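The Left Arm

Mirela Sales had been told on the phone that the work was teaching, and she had taught piano for most of her life, so she put on her good cardigan and caught the early bus out to Vostari with a thermos in her bag and a pencil behind her ear, just in case there was something to mark.

There was nothing to mark. There was a stool, a pair of handles on a stand, a foot pedal that started and stopped the recording, and a young man called Chih-ming Fung who apologized for the coffee before she had even tasted it.

"You hold these," he said, "and whatever your hands do, it does."

She moved her left hand the way you would reach to turn a page, and across the room the left arm reached too, a breath behind her, like a shy child following along in the second row. Well! She laughed out loud, and Chih-ming, who must have seen plenty of people do that, was kind enough to laugh as well.

The job was a yellow strap. It lay on the carpet, and she was to bring the gripper down, take hold of it, lift it, and lay it over a rail, then do the whole thing again from somewhere else. They wanted 300 good ones by January. On the screen beside her she could see what the wrist camera saw, and she spent her first morning peering at it over her glasses and getting nowhere at all.
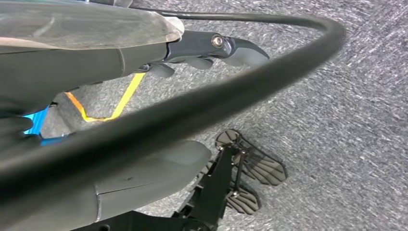 The left wrist, with the strap still on the carpet.

"The cable's in my way," she said.

"It's always in your way," said Chih-ming. "You get used to looking past it."

She thought of her old pupil Ming-te Wan, who used to stare so fiercely at his own thumbs that he never once heard what they were playing, and she took her eyes off the screen and looked across at the strap itself, over there on the grey carpet, and tried again. She missed by the width of a finger. The next time she missed by less, and the time after that the tips closed and the strap came up, swinging a little, and she found she had been holding her breath the entire way.

"Was that one good?"

"That one was lovely," he said, and wrote it down. The sheet said 10/23/20 at the top and had her name spelled wrong, with two l's, and she never did get around to telling him.

By the second week she had opinions. She thought the right arm was lazy and the left one was nervous, and she said so to Sum-yee Hung, who ran the floor and had every right to tell her that arms were not anything of the kind. Sum-yee only asked what she meant by nervous.

"It hurries at the end," Mirela said. "Just before it closes. You can see the fingers shiver." 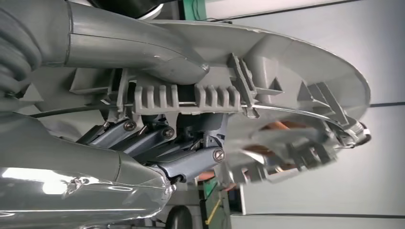 Sum-yee pulled a chair over and they went through the recordings together, one after another, while the thermos went round. It took them until dark. Somewhere past the fortieth, Sum-yee put her hand flat on the desk and said, very gently, "Mirela, I think that's you."

And so it was. Every time, right before the close, there was a quick little tightening in her left hand, the same one her own teacher had rapped her knuckles for when she was 10 years old and rushing the last bar of everything. She had spent forty years telling other people's children to let the ending come to them, and here was a machine, playing back her own bad habit with perfect faithfulness.

She was quiet on the bus home. In the morning she was back on the stool before Chih-ming had his coat off, with her shoulders down and her wrists loose, and she asked him if they might please throw out the first lot and start over.

"All of them?" he said.

"Keep the lovely one," said Mirela, and put her foot on the pedal.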